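Início Fóruns Direitos e edição Novos tópicos Membros
Pesquisar neste fórum...

Tópico: Sociedade de autores local ou editora lá fora?
12 respostas 2 partilhas

leonie_ortner
Tenho um disco de 19 faixas quase pronto, tudo composto por mim, letras incluídas. Até agora nunca registei nada em lado nenhum. A Clernilton, que tem escritório em Besau, ofereceu-me um contrato de administração editorial: ficam com uma percentagem e tratam do registo e da cobrança fora do país. A alternativa é inscrever-me eu na sociedade de autores e registar obra a obra. Alguém passou por isto? O disco sai em março e queria decidir antes.

noboru.s
Inscreve-te primeiro na sociedade, como autora. O contrato com a editora vem depois, se vier. São coisas separadas, e a parte de autor deve ser paga diretamente a ti. Se a Clernilton te disser que não precisas de te inscrever, pergunta por escrito como é que te pagam a execução pública.

KSzczepanska
Discordo da ordem. Se ela já tem proposta em cima da mesa, pode perfeitamente deixar a editora declarar as obras. Eu fiz assim com a Kong e poupei semanas de formulários. O que interessa é a duração do contrato e o que acontece às obras no fim.

noboru.s
Poupaste semanas e ficaste com as percentagens que eles lá puseram. Quem declara primeiro define a partilha, e corrigir depois dá trabalho. Tive uma obra com dois coautores declarada em partes iguais quando não era esse o acordo. Levou quase um ano a corrigir.

KSzczepanska
Isso resolve-se com um papel assinado entre os coautores antes de gravar. Não é culpa da editora.

leonie_ortner
No meu caso não há coautores, só numa faixa, em que a Larysa escreveu a melodia do refrão.

larysa_y
Confirmo. Combinámos um quarto para mim e o resto para a Leonie, mas só de boca. Podemos pôr isso por escrito esta semana.

noboru.s
Então façam já. Uma página chega: título da obra, nomes completos, percentagens, data e assinaturas.

asuka.k
Trabalhei dois anos no departamento de documentação de uma editora pequena em Curkembridge. Deixo a ordem que eu seguiria, sem contar com o contrato:

1. Acordo de partilha assinado para cada obra com mais de uma pessoa.
2. Inscrição na sociedade como autora e compositora. Guardar o número de membro — vai ser pedido em todo o lado.
3. Declaração de cada obra, com título exato, títulos alternativos e duração. Os erros de acentos no título são a causa mais comum de dinheiro retido.

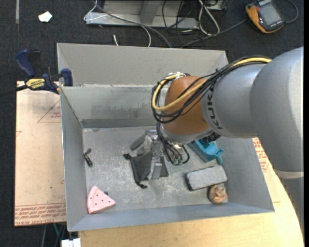 4. Registo dos fonogramas, à parte das obras. A gravação e a composição são direitos diferentes e são pagos por entidades diferentes.
5. Lista de todos os concertos em que as obras foram tocadas, com local e alinhamento. Muitas salas entregam o programa errado ou não entregam nenhum.

Quanto à Clernilton, não conheço o contrato. Vejam se a percentagem incide sobre tudo ou só sobre o que eles cobram lá fora.

leonie_ortner
Incide sobre tudo, incluindo o que se cobrar cá. Fui agora reler.

KSzczepanska
Isso já é outra conversa. A minha com a Kong exclui o território nacional. Pede a mesma coisa, e um prazo curto com renovação por acordo.

noboru.s
Nisso estamos de acordo. Mas continuo a achar que para uns 1000 ouvintes por mês não compensa ter editora nenhuma.

leonie_ortner
Vou pedir a exclusão do território e inscrever-me entretanto. O formulário da sociedade pede cópia do documento de identificação e comprovativo bancário, tenho ambos. Quando a Clernilton responder, ponho aqui.

12 de fevereiro de 2019 Responder Partilhar (2)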